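Progress report to the Gunn Small Grants Program – Clirndale snack counter, work done up to April
Prepared by Giang Dương for Imke Voß

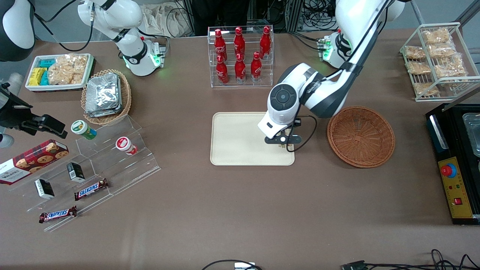

The main work in this period was to choose the containers for the counter and to decide what goes in each of them. We spent some 284 dollars on trays, baskets and acrylic racks, and this stays inside the budget line you approved.

The drinks are now settled. We use a clear rack with 2 tiers, with three bottles of Coca-Cola in each row, so the labels at the back can still be read over the front ones. Lutz Brandes wanted first a closed box, but our visitors did not like to lift a lid.

For the snacks we keep the white plastic tray. Yellow packets go at one end, then the turquoise-blue ones, then the clear bags of crackers. The foil-wrapped packets have their own oval wicker basket. The round wicker basket and the beige tray are not assigned yet. Sieglinde Haberkorn proposes the tray for handing over an order, and I agree with her, as its raised rim should keep small things from sliding off.

Still open is the stepped acrylic stand. We have not decided which colour of packet should go on which shelf, and the labels in both languages are late from the printer. Oduor Kombo has asked them for a new date.

In the next period we will finish the labels, write down the layout on one page and try the counter with visitors on 3 afternoons. We do not ask for a change to the second payment of 2,000 dollars.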